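Pasum 검정 파일 홀더 사용 후기: 로봇 작업 규칙의 기준물로 쓸 만한가

저는 Bandley라는 작은 작업실에서 로봇이 책을 꺼내고 꽂는 작업의 규칙서를 관리합니다. 한국어가 모국어가 아니라서 표현이 조금 딱딱할 수 있습니다. 양해 부탁드립니다.

우리 규칙서에는 책을 꽂는 용기를 한 종류로 정한다는 조항이 있습니다. 전에는 Gaete의 철망 제품을 썼는데, 책이 얇으면 모서리가 철망에 자주 걸렸습니다. 그래서 Pasum의 플라스틱 파일 홀더를 2개 구입했고, 6월부터 쓰고 있습니다. 한 개의 무게는 우리 저울로 538그램이었습니다.

좋은 점부터 쓰겠습니다. 뒤쪽 판에 세로로 긴 구멍이 줄지어 있고 옆판에도 작은 구멍이 많습니다. 구멍을 통해 안쪽을 조금 확인할 수 있어서 시작 전 점검이 편합니다. 위쪽 테두리는 둥글게 처리되어 있어서 손으로 옮길 때 아프지 않습니다. 두꺼운 책도 잘 들어갑니다.
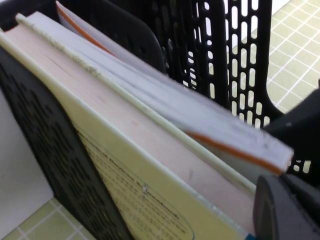

아쉬운 점

검은색 옆판의 구멍 안은 밝은 조명에서도 어둡게 찍힙니다. 손목 카메라로 판의 경계를 찾을 때 저는 이 점이 불편했습니다. 그리고 두꺼운 책 뒤에 얇은 책을 같이 세우면 두 책의 끝이 나란하지 않을 때가 있습니다. 우리 규칙은 어긋남을 5밀리미터까지 허용하지만, 홀더 안에 칸막이가 없어서 사람이 매번 맞추어야 합니다.

규칙서에 추가한 내용

홀더의 위치를 바닥 타일의 줄눈에 맞추지 않고 따로 붙인 표시에 맞춥니다. 집게 손가락이 책 가까이에 있을 때는 속도를 최고 속도의 30퍼센트 이하로 합니다. 표지가 닳은 책도 시험에서 빼지 않고, 상태를 기록한 다음에 사용합니다. 마지막 항목은 동료 Kidus Tsegaye 씨가 제안했습니다. 새 책만 쓰면 결과가 너무 좋게 나온다는 의견이었고 저도 동의합니다.

구입을 생각하는 분께

책 작업의 기준 용기로는 추천합니다. 다만 칸막이가 꼭 필요한 분은 Deltach 제품도 비교해 보십시오. 저는 아직 써 보지 못했습니다. Pasum에서 같은 모양으로 밝은 회색이 나오면 다시 구입할 생각이 있습니다.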